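Nokdale hand-held gripper pair: jaw fault after 700 cycles

Our pair went back to Nokdale in May with a fault in the left unit. It has since been repaired, and this review covers both periods.

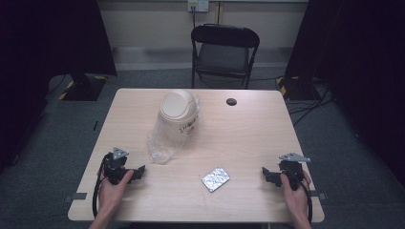
The fault first showed on thin plastic film. With the trigger fully released, the left jaw stopped 3 mm short of open, while the log still reported full travel. On a rigid object the error is easy to miss. On a bin liner or a foil packet, the jaw drags the material before the operator means to touch it, and the recording is useless for training.

Nokdale traced it to a loose set screw on the encoder shaft. Ours had backed out at 700 cycles. The manual asks for a check at 10,000, a figure that should be revised. There is no warning light and no fault code.

The repair took 2 weeks. The new screw is seated with thread compound and has held so far. Trigger feel is good, the jaws meet squarely, and the cables are long enough for table work. The Deter grips we used before were heavier but did flag encoder slip.

Check the jaw gap with a feeler gauge before each session.

Rating: 3 out of 5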